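# About our laundry house

Lastivus is a small laundry and a small school for laundry work, both under one roof. We wash for guest houses, for two music schools, for a dance group and for families of the neighbourhood who have no place for a machine at home. We also teach people how to wash, which sounds simple until the first white shirt comes out pink.

We began with two machines in the back part of a former bakery on Girkach Lane. The floor was not level and the machines walked a little when they were spinning. Later we took the front part also, made the floor new, and put the counter where the bread shelves were before. Some of our older customers still say "I go to the bakery" when they bring us their bed sheets.

## How we work

Every order is kept alone. We do not mix the washing of two households, also when both are small and it would save us water. A family order has its own card, and the card goes with the clothes from the counter to the machine and then to the folding table.

Before washing we sort by colour first and by cloth second. Reds have their own load with us. We had a bad experience in our first winter with a red tablecloth and 65 napkins of a restaurant, and from this time the rule is very strict. Pockets are emptied at the counter, together with the customer if he or she has the time. Zips are closed, buttons are left open, and socks go in a net bag.

The basket stands on the floor directly before the door of the machine, so that a sleeve which falls out does not fall on the floor. We prefer plastic baskets with holes in the sides.

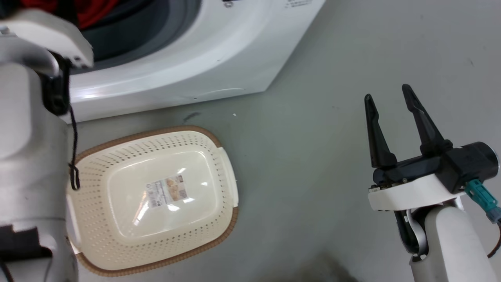

When a load is finished, we take it out in small portions and not in one big pull. Shirts and blouses get a shake before they go down, and this one movement saves many minutes with the iron. Large sheets we take out by two persons. The basket should not be filled over its rim, and if there is more, we bring a second one. New colleagues often want to make one journey only, and I understand them, but a full basket of towels is heavier than it looks and the back is needed again tomorrow.

We use one powder for whites and one liquid for colours. Softener we give only on request. For towels we advise against it, they drink less water afterwards.

## The course

Our course is called Sisolton, after the house where we gave it the first time. It has five evenings, from seven o'clock to nine, and we hold it in spring and in autumn. Until now 300 people have finished it. Many of them are students who live alone for the first time, some are people who have lost a husband or wife and never did the washing before, and some will work in hotels. The oldest participant was 84 years old and she came for the ironing, but she stayed for all the evenings.

The evenings are practical. We start with the signs on the clothes labels, then we go to stains, temperatures, ironing and, on the last evening, the care of the machine itself. This last part was not in our first plan. The participants asked for it, as so many of them had a machine at home with a bad smell and did not know where it came from.

In most cases it comes from the rubber ring at the door. We teach to pull the fold open with two fingers and wipe inside it with a soft cloth, also at the lowest place, where hair and small threads like to collect. After this we look into the drum and turn it one time by hand. A coin or a hairpin you can often hear before you see it.
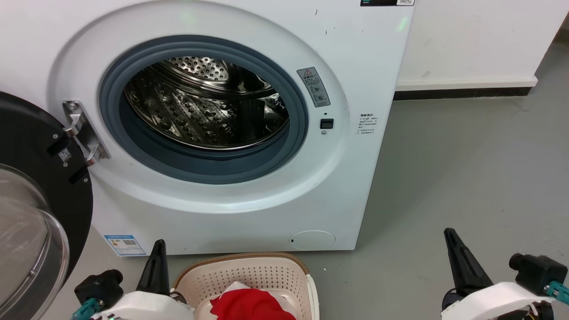
The filter is the part which people are most afraid of. We put a flat dish and an old towel under it, we open slowly, and we let the water come out by itself. One evening a participant found her own ring in the filter of the machine she had brought to us for repair, so since then everybody opens theirs with a certain hope.

Between the loads we leave the door open. At home with small children or a cat this is not always possible, and then it is enough to leave it open when somebody is in the room.

## Our partners

The repair workshop Lehner looks after our machines and takes also the small repairs from our customers. Old machines which are still good get a new place through them, and in April we help with the collection of these.

## Visiting us

The counter is open from eight in the morning until six in the evening, with a pause at noon. Family orders which come before ten are normally ready on the next working day. For the course we ask you to write your name in the list at the counter. The fee for the five evenings is 80 euros, the powder and the ironing water are included, and please bring one stained thing from home.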